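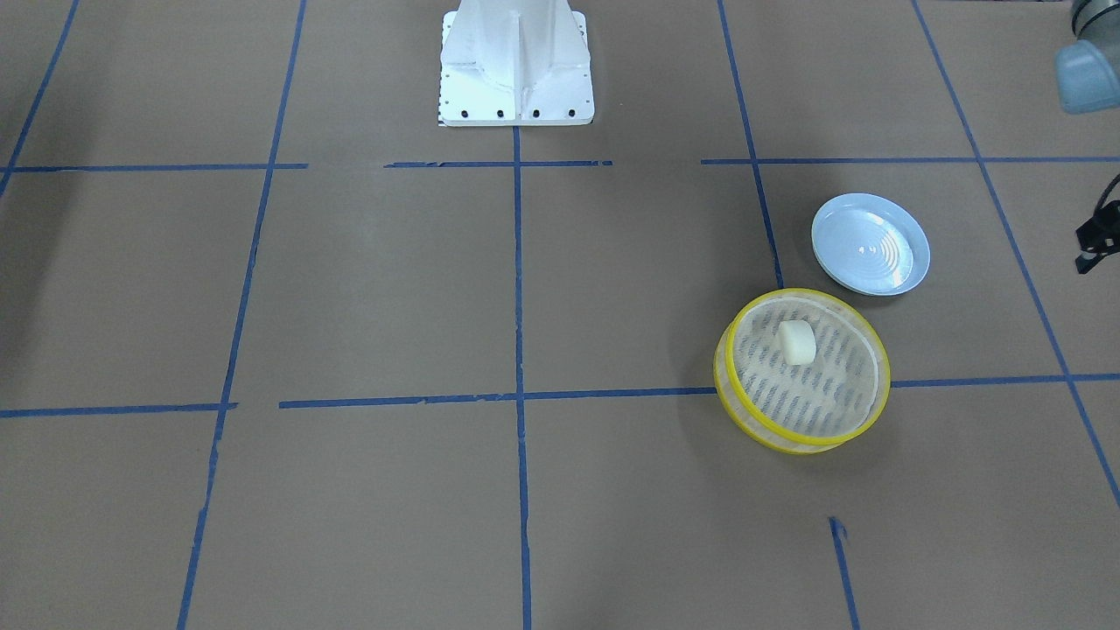 I have been asking the same question at every open house I go to, and I go to more of them than my family thinks is sensible: when can one of these things do the dishes? So when Patari opened its workshop to visitors one afternoon in February, I was in line with 15 other people and a thermos of coffee, feeling hopeful.

We were split into two groups of 8, and mine got Khanyisile Ndlovu, who has the patience of a kindergarten teacher and answered every last thing we threw at her (I threw most of it). Her group works on small kitchen jobs – moving food from a plate to a steamer, from a steamer to a plate, that sort of thing. It sounds like nothing until you think how many times a day you do it while talking on the phone.
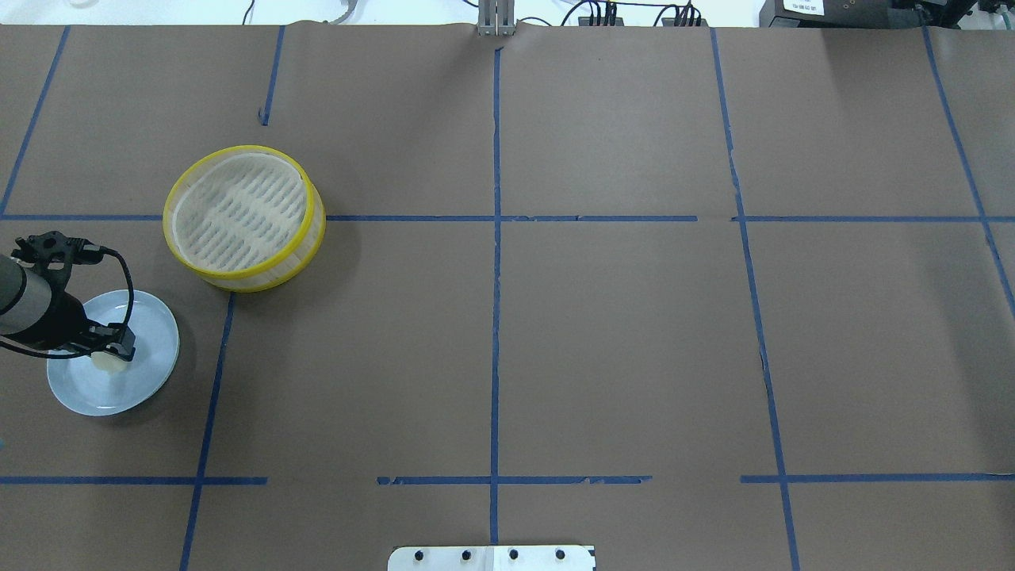

The arm over the blue plate, with the yellow-rimmed basket just behind.

I asked how much practice a job like that takes. Khanyisile told us they plan on 1,000 tries for each new task, and that the one before this had ended up at 1,038, as somebody had lost track near the end and kept going. My neighbor in line whistled. I thought of my son learning to crack eggs and figured the two weren't so far apart!

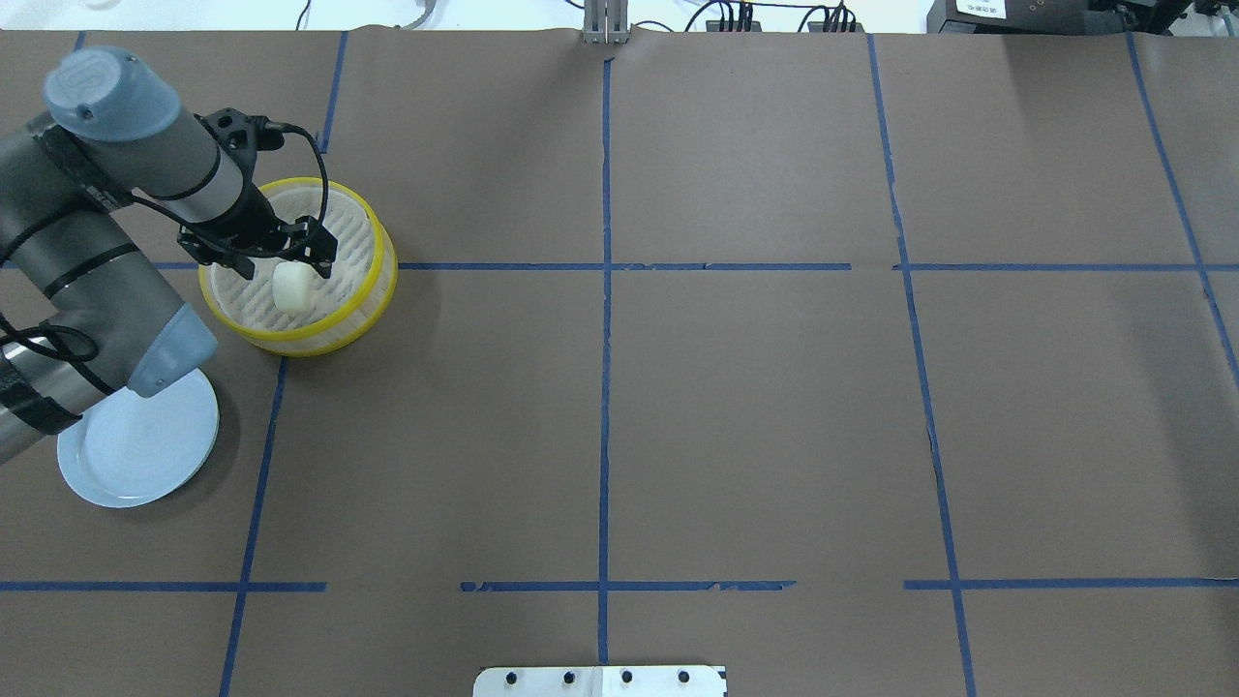
My own kitchen is where I kept comparing all this to, I'm afraid. I have a steamer I use for dumplings, and I load it with my fingers, badly, usually with the lid in my other hand and the cat underfoot. At Patari the arm has a whole papered table with hardly anything on it, and the two black fingers have one little white cube to think about, down inside the basket. A full batch of dumplings that stick to each other would be another matter, and Khanyisile agreed with me right away, which I liked her for.

Down the hall the Lirkix people had a shelf-stocking talk, but it was standing room only and my knees voted against it. I had a nice sit with the coffee instead.

So, chores? Not at my house yet. I'd trust it with one dumpling. I've put my name down for the Modise open house next, where they are supposed to be folding towels, and I'll write that one up too.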